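Part-time table helpers wanted, Sunthorpe workshop

Hi! I run the little tabletop workshop at Allimine, upstairs in the Maddocks building, and I'm looking for a few people to come and do small, ordinary jobs at a table with me for the fall. Picking things up, setting them down, putting them in a container, taking them out again, clearing the table, starting over. If you're someone who finds that kind of thing soothing (I do, very much) then please keep reading.

You'd be working both-handed, and it takes a little getting used to. Most people feel like they're wearing oven mitts for the first session and then something clicks, and by the second one they're chatting away while they work. You don't need any experience at all. I'd almost prefer you didn't have any, as everyone brings their own way of doing things and I like to see it.

A session is 90 minutes with a break in the middle, and I put the kettle on for the break. Mornings start at 9:30 and afternoons at 1:30. I'd love people who can manage two sessions a week, but if you can only do one, write to me anyway and we'll see what we can work out. 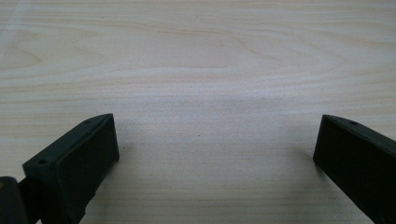 Do I have to clear the table myself between rounds?

You do, and it's part of the paid time. Everything goes back on the shelf, the tabletop gets a quick wipe, and then we set up the next round together.

The pay is $338 for a block of sessions, paid at the end of the block, and if you stay for all four blocks there's a bit extra on top that brings the total to $1365. I know that's not a fortune! It does cover the bus from Hamar and a decent lunch, and a couple of last year's people told me it paid for their winter tires.

What I'm hoping for:

You're 18 or over.
You can use both hands comfortably for a stretch at a time.
You don't mind doing the same small job over and over, with tiny changes.
You'll tell me when your hands are tired. Please, please tell me.
You can get to Sunthorpe by yourself. Bus 81 stops right across the street, and there's parking behind Maddocks if you come in the side way.

Left-handed people are very welcome, I'm short on lefties every single time. Same goes for retired folks, students, parents who are free while school's in, and anyone between jobs who wants a reason to get out of the house. The work is done at a table, sitting or standing, whichever you like. If you need a different chair or a footrest, let me know before your first session so I can have it ready.

Wear something with sleeves that don't get in your way, or that you can push up. Leave big rings and bracelets at home. Long hair tied back is good too.

Your first visit is a short tryout, and it's paid. I'll show you around, you'll try things out with one container on the table, and we'll take it slowly. No scoring and no stopwatch. If you hate it, you go home with your tryout money and no hard feelings.

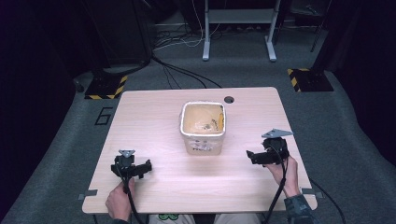
At the table: white container in the middle, a gripper in each hand.

To apply, send a note through the contact form on the Allimine page and put "table helper" in the subject line. I don't need a resume. Just tell me a bit about yourself, whether you want mornings or afternoons, which hand you write with, and how soon you could start. I'm taking names through the end of August and the first block starts in September. I answer everybody, though it can take me a few days when the workshop is busy.

If you've done this with me before and want to come back, same form, just say so and you can skip the tryout.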